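I want to write a few posts about sleep, because in February I was sleeping very badly and now it is better. I am not a doctor, only a person who was tired.

My problem was simple to describe. I fell asleep at once, then I woke at 4 and stayed awake until the alarm. Every night, also on weekends.

First I bought things. Drakadora tea, a Granitz pillow, an app called Hukero which gave my sleep a score. The score made me nervous, so I slept worse and got a lower score.

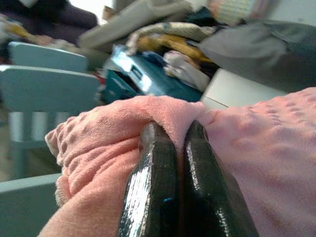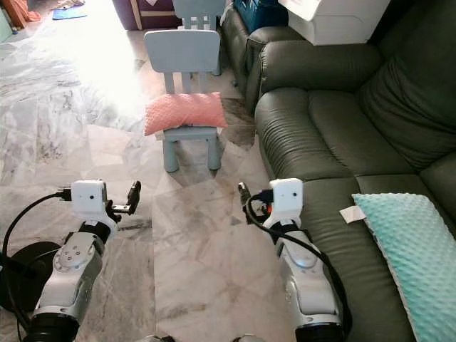

The tea is pleasant, by the way. I still drink it. But I cannot say it did anything for the 4 in the morning problem.

Then my cousin Talha Kakakhel asked me when I go to bed. I said half past nine. He asked if I am sleepy at half past nine. I was not - I was only tired, and I had thought these two are the same word.

So I changed one thing. I went to bed at eleven and got up at six, even after a bad night. The first week was terrible. I put salt in my coffee one morning and drank half of it.

After 18 days I noticed that I woke up at night, turned to the other side and slept again. I did not believe it, so I said nothing to my family for some more days.

Second change: if I am awake and annoyed, I get up and sit in the kitchen with a boring book. Mine is an old manual for a Mengal washing machine which we do not own anymore. Usually 20 minutes is enough.

Someone asked about naps. I stopped them completely in the beginning. Now I take a short one on Sunday after lunch, and it does not disturb my night.

Coffee I did not give up. Last cup is at noon. My wife drinks hers after dinner and sleeps like a stone, so please do not take my noon as a rule.

If you snore very loudly or wake up without air, please see a doctor and do not follow my posts. My neighbor waited too long with this.

Tomorrow I will write about the bedroom temperature, where my wife and I still do not agree.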